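Skinar — óleo de massagem para a rotina da noite, 105 ml

Óleo corporal de base de gergelim, preparado segundo a tradição ayurvédica para as pessoas que dormem pouco ou acordam cansadas. É da linha Lozano, que a nossa loja vende desde o começo, e agora está disponível também no frasco menor, de 105 ml, com tampa conta-gotas.

Composição
Óleo de gergelim prensado a frio, óleo de amêndoas doces, extrato de ashwagandha, lavanda, casca de laranja doce. Não contém perfume sintético nem óleo mineral.

Para quem é indicado
A fórmula foi pensada por Hashini Gamage, terapeuta, para o tipo Vata: pele seca, mãos frias, cabeça que não para. Pessoas do tipo Pitta podem usar no inverno, mas no verão recomendamos a versão com coco. Se você não conhece o seu tipo, escreva para nós e enviamos o questionário, é gratuito.

Modo de usar
Aqueça o frasco fechado em água morna por 5 minutos. Coloque uma pequena quantidade nas mãos e massageie os pés, depois as pernas, sempre na direção do coração. Nos joelhos e nos tornozelos faça movimentos circulares. Espere o óleo entrar na pele e vista meias velhas de algodão — o gergelim mancha o tecido e a mancha sai com dificuldade. Use duas ou três noites por semana no primeiro mês.

Cuidados
Somente uso externo. Teste antes no antebraço. Não aplicar em pele ferida nem em crianças pequenas. Gestantes devem perguntar ao médico, também por causa da ashwagandha. O produto não substitui um tratamento para a insônia. Guardar longe do sol; depois de aberto, usar dentro de seis meses. No frio o óleo pode ficar turvo, isso é normal.

Opiniões
"O cheiro é mais leve do que eu esperava. Uso antes de ler, e os pés agradecem." — Roxana Cáceres
"Bom óleo, mas o conta-gotas é lento demais para o corpo inteiro. Prefiro o frasco grande." — Octavio Zapata

Tamanhos e referência
Frasco 105 ml, ref. 495. Frasco grande, sob encomenda, próxima remessa em fevereiro. Na compra de 2 frascos pequenos o envio é por nossa conta.

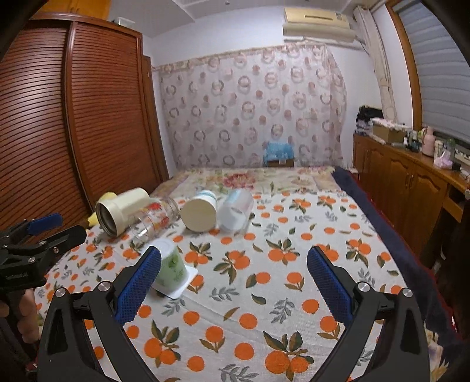
Cama com pano estampado de laranjas, copo verde e branco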